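1st August

Table layout, second go

Amber wants the shared table set out according to the Kashindye sheet, with a home spot for every object and a rule for who puts it back. I said I'd try it and write down what I thought. What I think so far is that the sheet was written by someone with a bigger table and fewer things.

Dimensions first. The two tables pushed together come to 2,540 mm along the seam. The sheet assumes one continuous top. Ours has a join running lengthwise, and anything flat that gets slid toward the wall catches on it if the tables have crept apart. I pushed them back together this morning. The red tape on the carpet is supposed to tell us where the legs go, but two pieces of it disagree with each other, and I don't know which is the older one. Yvette says go by the outer marks. I went by the outer marks. Not convinced.

Plates. The sheet says stack by size, largest at the bottom. The blue and the green are so close in size that this is no use as a rule. I put blue on green for no better reason than that the blue one was in my hand second. The sheet also says "plates are stored clear," and ours had a used tissue sitting in the top one. Amber's answer is that a plate with a tissue in it counts as dirty and so isn't stored. Fine, but then where is its home spot while it's dirty? She said the same spot. So the stack is in the right place and the wrong state at once, and the sheet gives it a tick. I would call that a fault in the sheet.

Tissues. Home spot is the back of the near table. This one I like well enough. It's easy to see there, and you don't knock it over reaching for something else. Two complaints. First, the back is a long reach for anyone sitting down, so people will bring it forward and leave it forward. Second, the side facing you changes every time somebody picks it up, and Amber would like it always the same way round. I asked what for and she said it makes the table easier to check at a glance. Maybe. I'd want to see anyone get it wrong because of which way round the tissues were.

Sunglasses. These aren't on the sheet at all. I asked around and no one has claimed them. Amber says to treat them as part of the layout until someone does. I say that's how tables fill up. For now: folded, in front of the gray tray, and if they're still here at the next tidy they go in the drawer with the tape measures.

Gray things. Here I lose patience. The sheet has one line for "gray holder" and one for "gray bar," and three of us read those lines three ways. Yvette took the holder for a cardboard tray. I took it for the paper towel holder. Amber wrote the line and had to go and look. As for the bar, I had it down as a sharpening stone and Yvette had it as a power bank, so one of us was going to put it with the chargers and the other with the knives. Gray on beige doesn't help, particularly under the lights at the far end. If we keep the sheet, every entry needs a name that two people would come up with separately. I suggested colored stickers. Amber thinks stickers are ugly. They are.

Also the instruction "open side toward the user." There are seats on more than one side of this table. Which user?

What the sheet claims against what I saw:

Claim: putting everything back takes less time with home spots. I can't say. I was quicker on the second go, but I'd just done it once, so naturally I was quicker. To know anything you would have to swap people and swap the starting mess. Amber had me down as evidence before I'd finished. Please take that out of the Lekon summary.

Claim: fewer things go missing. Nothing went missing in one morning. That isn't a result.

Claim: newcomers can do it from the sheet alone. Doubtful, see gray things.

Claim: works on any surface. It says nothing about a seam, and nothing about how close to the front edge a thing may sit. Things get nudged over the front edge onto the carpet. I'd add a line of tape well back from it and let that be the limit.

In fairness, the table did look better than on Friday. I could put a notebook down without moving anything. But that's mostly from taking stuff off it, and you don't need a sheet for that. If the Grorkirer people come in November as planned, I'd sooner show them a table with less on it than one with a complicated scheme. 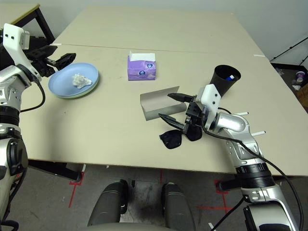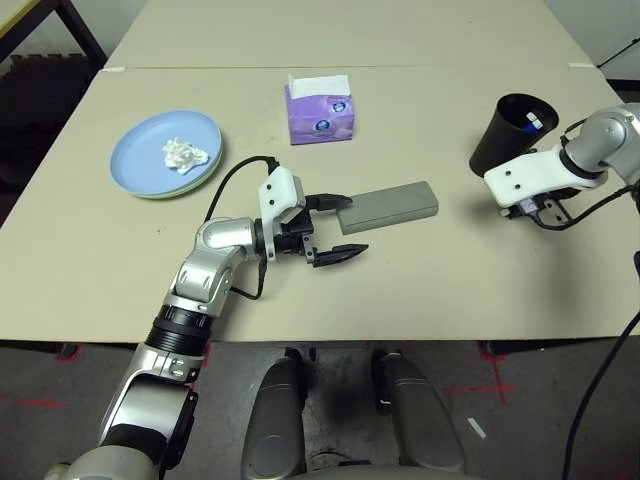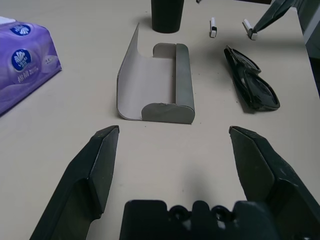 The beige tabletop, with the tissues and something gray on it each time.

To do before next go

Rename the gray entries. Yvette and I write ours down separately, then compare.
Pull up the older floor tape once we know which it is.
Decide whether a dirty plate has a home. Ask Amber, and get it in writing this time.
Small bin within reach, so used tissues have somewhere to go besides a plate.
Try it with someone who hasn't seen the sheet, and don't help them.

Amber has read this and says I'm being unfair about the seam. I've asked her to slide something flat across it herself. A.H. to add her own note underneath.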